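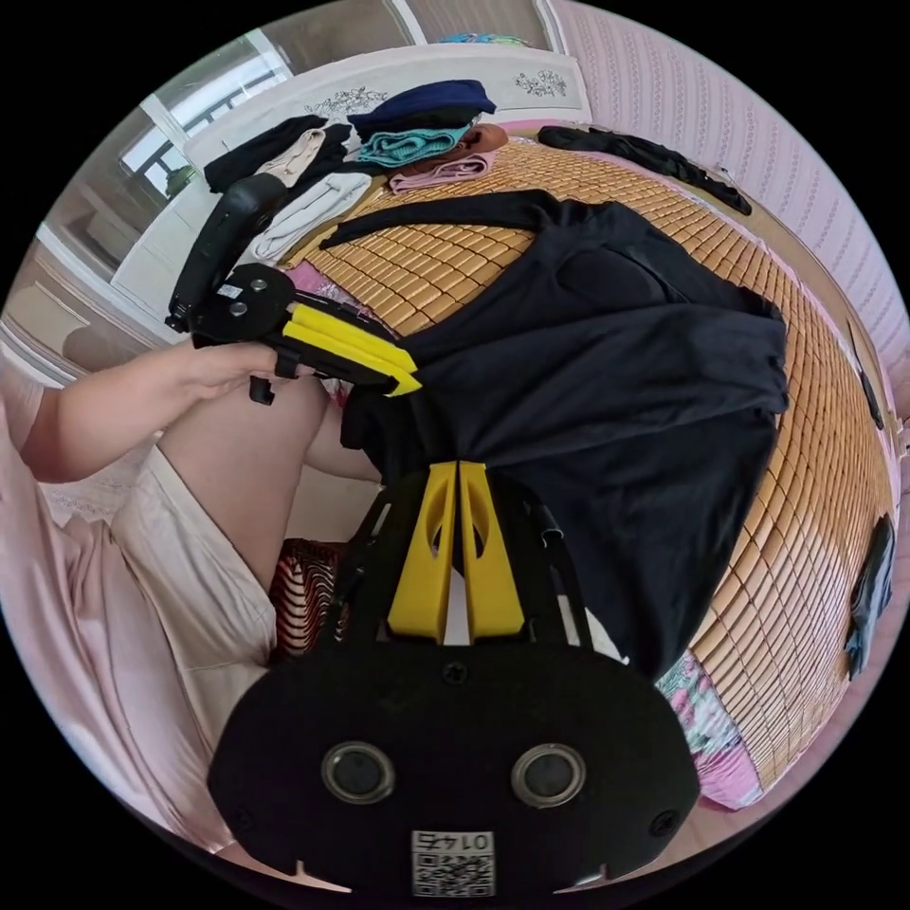 # Folding Garments with Hand-Held Grippers: Working Tips for Flaltora Staff

Issued by the Lorkadine Training Office. Applies to all staff who record folding tasks, whether in the Sunaden workroom or at home. Revised in September.

## What has changed in the work

Until last year, staff in the Flaltora group sorted and folded returned clothing by hand at long counters. The Lombardi folding line now handles plain shirts and towels. Dark, soft and oddly shaped garments still go to people, and part of each shift is given over to recording how those garments are handled so that the line can be taught to fold them.

Folding with a pair of grippers is slower than folding by hand, and new staff should expect this. The daily target during a first month is 80 garments. Experienced staff are asked for 204. No deduction is made for a garment that has to be folded again, and hourly pay is the same for recording work as for counter work.

## Setting up the surface

- A bed, a table or a wide bench may be used. The surface should be firm enough that a garment can be pressed flat with the side of a finger pad.
- A woven mat laid over a soft mattress gives a firmer surface. Check that its edge does not catch the yellow fingers as they slide under a hem.
- Keep unfolded clothing in one heap at the far side. Finished pieces go where a sleeve or trailing hem will not sweep them away.
- Work by daylight where possible. Dark navy and black cloth loses its seams under a dim lamp.
- Loose bedding should be tucked in before the first garment is picked up.

## Handling the grippers

1. Hold each gripper with the fingers curled under the trigger. A light grip is sufficient, and a tight one tires the wrist within the hour.
2. Close the first gripper on a seam, a collar or a waistband. Single layers in the middle of a panel slip out easily.
3. Bring the second gripper to the edge of the cloth before lifting. Lifting a large garment from one point leaves it bunched at the grip.
4. Lift, let the cloth hang, and lower it slowly away from the body. The broad folds should fall open on their own.
5. Smooth the remaining creases with closed fingers, working from the center outward.
6. Fold the sleeves or legs inward, then fold in half lengthwise, then once across.
7. Open the fingers fully before drawing them back. A half-open finger will pull the top layer with it.

Keep sleeves, hair and cloth clear of the lenses. If a lens is smudged, stop and wipe it with the dry cloth supplied in the kit. Household glass cleaner must not be used.

## Tips by garment

**Dark knitwear.** Find the side seam by touch first, then take up the grippers. Shake out lint beforehand.

**Thin blouses and nightwear.** Pinch two layers together. Lace trim should be folded to the inside, where the finger pads will not snag it.

**Trousers.** Match the inner leg seams and hold at the cuffs. The waistband will settle by its own weight.

**Heavy cotton.** Fold in thirds. A half fold tends to spring open before the second gripper can reach it.

## Rest and posture

Take a break of 7 minutes after each batch. Staff who sit on the bed or bench should change sides at every break, as reaching across the body strains the lower back. Those who stand should raise the surface to hip height. Any numbness in the thumb or forearm is to be reported the same day, and the person will be moved to counter work without loss of hours.

## Questions raised by staff

Several colleagues have asked whether the recordings will be used to judge individual speed. They will not. Recordings are reviewed for the quality of the grasp and the fold, and supervisors do not receive them.

Others have asked what becomes of the counter positions once the line can manage more kinds of clothing. The Sunaden site has recorded nearly 700 hours of folding, and the line still cannot be relied upon with knitwear. Counter positions are confirmed through the next review. Staff who wish to train as line attendants may apply to Loredana Donati at the Training Office, and prior technical experience is not required.

Damaged grippers and worn finger pads should be returned in the kit bag with a short note of the fault. Replacement kits are issued at the Sunaden front desk from 8 a.m.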